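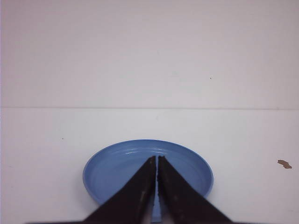 Teaching a robot to pick up a plate

I'd been in the workshop at Prurwood for less than ten minutes before someone put the controls in my hands. I'd come expecting a sit-down chat and a coffee. What I got was a handle with a trigger on it, a stool that was slightly too low, and the instruction to "just move like you'd move at home". Reader, I do not move like that at home!

The person running the session asked me to leave names out, which suits me fine as I'm dreadful at writing them down. They look after teaching on the Costello project, so I'll call them my host. The job is to show a robot arm how to do small kitchen chores, one go at a time, with a human steering from a desk. Each go gets saved, and the saved goes are what the arm learns from.

"People think we write it a list of rules," my host told me, pulling up a second stool. "You know, go left, go down, squeeze. I did years of that and I don't miss it. Now I mostly drink tea and pick up crockery."

Crockery was the order of the day. I asked why they'd start with something so ordinary, and got a proper laugh.

"Have a go at picking a plate up off a flat table with two fingers, and no sliding it to the edge first. You'll see. There's nothing to get hold of. You have to come at the rim, get one finger inside and one outside, and you have to be at the right angle or you just push it across the table."

So I had a go. I pushed it across the table.

My second try was no better. The trouble (for me, anyway) is that you stop trusting your own eyes. You can watch the arm itself, or you can watch the view from the wrist on the screen, and I kept flicking between the two and losing my place. My host only ever looks at the screen.

"The wrist view is what the robot gets, so I want to be working from the same thing. If I lean over and peek round the side, I'm using something it hasn't got. Then it's learning from somebody who knows more than it does, and it can't work out why I did what I did."

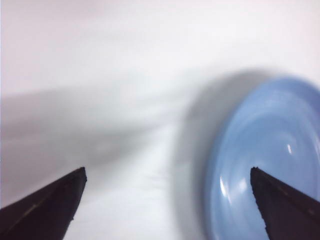 The wrist view on the move, with the plate off to the right and the fingers apart.

I hadn't thought of it like that at all, and I said so. It did make me wonder about shaky hands, though. Mine were all over the place. Does the robot pick up bad habits?

"Oh, completely. It'll copy a dither if you dither. We had somebody who always stopped for a second above the plate before going down, just to have a think, and we ended up with an arm that stopped and had a think. It was quite sweet for a day or so."

And do those goes get binned?

"Some do. I keep the ones where you go wrong and then put it right, those are gold. If all it ever sees is perfect pick-ups, then the first time it's a bit off to one side it hasn't a clue. What I throw away is the wandering about. If you're not sure what you're doing, stop, let go of the trigger and start again."

They've got 2000 saved goes for plates and dishes so far, done since December. A good driver can manage 100 in a morning, my host reckons, before the wrist starts to complain. I managed 14, and I'm told 2 of those were worth keeping. I'm choosing to be proud of that.

I wanted to know about the other way of doing it, where you take hold of the arm itself and walk it through the motion. They'd used that on an earlier project, Sidby, and my host still has a soft spot for it.

"It's lovely for showing somebody new what the joints feel like. You get a sense of the weight. But your hands end up in the picture, and you're hanging on to this great thing, and you never move it as neatly as you think. For big slow movements, I'd still do it by hand. For getting a finger under a rim I want the controller."

The controller is a Modell, by the way, and it's had a hard life. The grip is wrapped in tape and the trigger has a squeak, which my host has no plans to fix. "I can hear when someone's squeezing too early," they said, and I'm fairly sure they were looking at me.

We talked a bit about speed next. I'd been creeping along, terrified of breaking something, and it seems nearly everyone does that to begin with.

"Slow feels safe, but you get a slow robot. I ask people to move at the pace they'd want to watch. Get across the table quickly, then ease off when you're near the plate. Most people do the reverse. They creep all the way there and then snatch at it."

I went back for one last try after that. Quick across, gentle down, one finger inside the rim. The plate came up, tipped a little, and stayed put. I may have cheered.

"Good," said my host. "Now put it down again. That's the hard bit."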